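Looking after a Bible that gets used: my household tips

Posted 26 September 2025 in Home and Kitchen Table
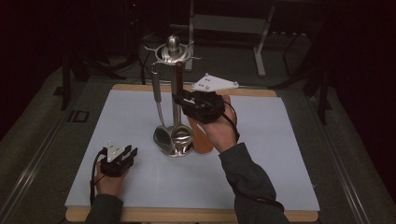
How do you get a musty smell out of an old Bible?

Stand it upright and fanned open inside a large lidded box, with an open dish of bicarbonate of soda next to it (beside the book, never on the pages), and leave it alone for a week. Change the bicarb and do another week if it still smells like a cellar. My gran's took three goes, and it had spent years in a cupboard under the stairs with the wellies, so yours will probably be quicker.

I get asked that one more than anything else, so it goes first. The rest of this page is all the other bits I've picked up from having too many Bibles in one house. I'm no conservator! If yours is properly old or has gold clasps or somebody famous has written in it, please take it to a person who does this for a living and ignore me completely.

Drying out a wet one

It will happen. Mine went in a puddle outside the chapel in Granby Road, and Tien-fu Chiu from our house group managed a whole mug of tea over the Minor Prophets.

Don't try to open every page straight away. Wet Bible paper is so thin it tears if you look at it sternly. Blot the outside with a clean towel, stand the book on its end on some kitchen paper, and let the pages fall open by themselves. Swap the kitchen paper whenever it feels damp. After a few hours you can start slipping single sheets of plain white kitchen paper in every twenty pages or so, nothing with a pattern on it (I have a faint blue daisy on Habakkuk to this day).

A fan across the room is fine, set low. A radiator isn't, and neither is a hairdryer, both of which will give you a lovely crinkly book that won't shut. When it's dry to the touch but still a bit cool, close it, put a clean board on top, and pile up the heaviest things you own for a few days. I use two casserole dishes.

If you really can't deal with it that day, pop it in a freezer bag and freeze it. I know how that sounds, but it stops mould getting going and it buys you time. Label the bag. Sze-wing Lu didn't, and her husband very nearly defrosted Leviticus for tea.

Leather covers

Dust first with a soft dry cloth. Then a cloth that's been wrung out until it's hardly damp, over the cover only, keeping well clear of the page edges, especially if they're gilded. Let it dry on its own.

After that I use a leather balm, a dot the size of a pea for the whole cover, rubbed in with my fingers because you can feel where it's thirsty. Mine is the Jutico one in the flat tin, but any plain balm for fine leather will do. Test it inside the back flap. Leave it overnight and buff it with an old vest. Twice a year is plenty. I did mine every month at first, out of enthusiasm, and the cover went sticky and picked up every bit of fluff in my handbag.

Please don't use olive oil. It gets passed around as an old chapel trick, I think on account of all the anointing, and it goes rancid.

Bonded leather is a different animal. If the cover is flaking off in little papery scales then balm won't help it, and you're better off with a slip cover. Cloth and paper covers just want dusting.

Pages that stick together

New gilt-edged Bibles come with the pages stuck at the edges and it's tempting to just riffle them hard with your thumb. Go gently. Lay the book on its spine, let the front cover down, then the back cover, then a few pages from the front, a few from the back, pressing lightly near the spine as you go until you meet in the middle somewhere around the Psalms. It takes ten minutes and the spine will thank you for years. I do this with every Bible we give at a baptism, before I wrap it.

A torn page

Not sticky tape. I'm begging you. It yellows, it shrinks, and the glue creeps through to the other side, so you lose the verse on both. What you want is proper archival mending tissue, the sort with a very thin adhesive already on it. Tear off a strip instead of cutting it (the feathery edge blends in better), lay it down along the tear, and rub it through a bit of baking parchment with the back of a teaspoon.

If there's old tape on there already and it's holding, leave it be. I tried peeling some off once and took most of Ruth chapter 2 with it.

Pens, pencils and the great bleed-through problem

I'm a scribbler. I know not everyone is, and my mother still can't watch me do it, but I find I pray better with something in my hand.

Anything wet goes straight through thin paper. Felt tips, gel pens, ordinary highlighters, all of it. What works for me is coloured pencil, kept a bit blunt, and a dry highlighter, the waxy crayon kind. Brikico do a set of those in a tin that has lasted me ages. For notes, a soft pencil or a very fine pigment pen. Try everything on one of the blank pages or the maps at the back first, wait a minute, and turn over to look.

Slide a bit of card under the page while you write. Otherwise you emboss your thoughts on Romans all the way through to Galatians.

To lift an old pencil note, use a putty rubber and dab it. Rubbing will crease the page, and once Bible paper has a crease it keeps it.

Candle wax

This one comes round every Advent, and again at the Easter vigil. Let the wax go completely hard. If it's on the cover, you can often flex it and flick it off with a fingernail. If it's on a page, lift what you can with the edge of an old loyalty card, then put a sheet of kitchen paper either side and touch it with an iron on the lowest setting, no steam, a second or two at a time, moving to a clean patch of paper each time. You'll probably be left with a see-through spot. I've got one on the Magnificat and I'm rather fond of it.

Keep the iron well away from leather and from ribbons, which are often synthetic and melt.

Ribbons

Frayed ribbon ends can be snipped at a slant and given the tiniest dab of clear nail varnish. Hold the end away from the book until it's dry. If a ribbon has gone altogether, you don't need to rebind anything: get three or four lengths of narrow ribbon, stitch them to a small strip of stiff card, and tuck the card down the hollow of the spine. It's a nice job to do with children. My goddaughter chose the colours for mine and went for the church seasons, purple, white, red and green, and then added a sparkly one for "just Tuesdays or whatever".

Where to keep them

A bookshelf in a room you live in. That's the answer for most of us. Lofts are too hot and then too cold, garages are damp, and the windowsill will fade a spine in one summer (I lost a navy one in August, it's now a sort of heather). Keep them out of the kitchen too if you can. I can't, I read mine over breakfast, so it lives in a drawstring cotton bag on the dresser away from the hob.

Big ones want to lie flat. My study Bible has 2966 pages, and stood upright the whole block of pages started to sag away from the cover under its own weight. Small ones can stand up, with neighbours to lean on, but don't jam them in. Pull a book out by its sides and push the ones next to it back a little first. Hooking your finger over the top of the spine is how the tops of spines get torn.

Things left inside

Have a look through and take out the pressed flowers, newspaper cuttings, paper clips and elastic bands. Newspaper leaves a brown shadow and clips rust. I don't throw any of it away! Ours goes in an envelope with the page number written on it, so I know that Grandad's order of service came out of John 14 and can be found again.

Births and deaths on the family pages: photograph them. Do it today if you can. Hoi-yan Kuo had 29 names in hers, going back to a great-great-aunt she'd never heard of, and it's the only place half of them are written down.

When one's past saving

People get very worried about this and I did too. There isn't one rule for Christians about it, and your own minister may have a view, so ask. Some families bury theirs in the garden. Some take out the family pages and recycle the rest with a prayer of thanks. If it's still readable, a prison chaplain or a charity that sends books on might be glad of it, but ring first and ask what state they'll accept, as nobody wants a box of mouldy ones on the doorstep.

I had my first one rebound in the end. It cost more than a new Bible would have, and the binder kept the old cover inside the new one as a sort of lining, coffee ring and all.

Next time I'm doing hymn books, which have all the same problems plus children. If you've got a way of getting crayon off a hardback hymnal, leave it in the comments, please, because number 384 in ours has been orange since the last family service.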